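Household and Workshop Guidance
By the Kivolia Advice Desk
March

Can a machine do it yet? Notes for homes and small workshops

The Advice Desk receives a steady number of letters asking whether a robot can now be bought to clear the table, sort the washing or put away the tools. Last year there were 189 of them, a good many from readers who run small repair shops or who look after an older relative at home. The guidance below sets out what may reasonably be expected of such machines at present, and how a room or bench may be prepared so that the work goes more easily, whether it is done by a machine or by hand.

Floors

Floor cleaning remains the chore most safely handed over. Members should lift chair legs on to the table where possible, tie back curtain cords, and remove rugs with long fringes. A raised threshold of more than a few millimetres may stop a smaller model. Empty the dust box after every run in homes with pets. Stairs must still be done by hand, as must the strip behind the lavatory.

Laundry

Washing and drying have long been done by machine; it is the sorting and folding which have not. The Desk attended a demonstration at Bravholm in which a two-armed machine folded bath towels from a neat pile. It managed 8 towels in the time allowed, and one of those had to be laid out again by an attendant. Shirts were not attempted. Readers are advised to continue folding by hand, and to save time elsewhere: shake each item once on removal from the drum, lay it flat over the edge of the basket, and fold it while it is still warm.

Dishes

Loading a dishwasher calls for judgement about shape, weight and breakage, and no machine the Desk has seen can be trusted with a mixed load of glasses and pans. Scrape plates well, place cutlery handles down where the basket allows, and keep wooden spoons out altogether.

Picking up and putting away

Most tidying consists of taking hold of one thing and setting it down somewhere else. It is here that makers have put the greatest effort, and much of the early practice is carried out in computer simulation, where nothing can be broken. The objects chosen for such practice are usually plain ones with flat sides, and a coloured block is a common first choice.

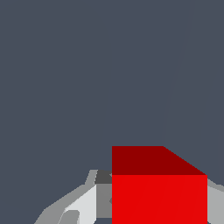
A simulated red cube between the two fingers of a gripper.

A cube of this kind is a kind object to hold. It has straight sides for the fingers to close upon, it does not bend, and its colour stands out well from a dark grey ground. Few things in a kitchen drawer are so obliging. A whisk, a half-used bag of flour or a damp cloth each present a different difficulty, and success with blocks should not be taken as a promise of success with any of them. When a supplier offers a demonstration, ask to bring articles from your own home or bench.

The same considerations are of use to people. Items which are easy for a gripper to take hold of are also easier for stiff or tired hands:

-- Store dry goods in straight-sided tubs of one size, with a gap of two fingers' width between them.
-- Choose tubs in a colour that differs plainly from the shelf.
-- Keep one kind of thing in each drawer.
-- Stand tall, narrow bottles in a tray so that they cannot be knocked over.

The small workshop

Repetitive work with identical parts is better suited to automation than anything in the home. The workshop at Trondano has used a single arm for moving blanks from a tray to a drill press since January. Batches of 200 are considered worth the setting-up time; a batch of 85 was tried and was found to be quicker by hand. Trays must be placed against a fixed stop, and swarf cleared from them before each run, as a part sitting at a slant may be missed or dropped.

Mixed fixings remain a task for people. Sort screws into shallow tins on a white cloth under a good lamp -- a magnet in a paper envelope will gather the steel ones quickly.

No arm should be operated within reach of children or without a stop button close to hand. Loose sleeves and lanyards are to be removed before approaching it.

Before spending money

Write down the chore, how often it is done and how long it takes. Ask the supplier who will carry out repairs and how long spare parts will be held. The Raju leaflet on hire agreements, available from the Desk, sets out the questions to raise before signing.

Related guidance

Descaling kettles and irons
Storing hand tools in an unheated shed
Labelling jars and tubs for easy reading
Care of drill bits
Raju leaflet: hiring equipment for the home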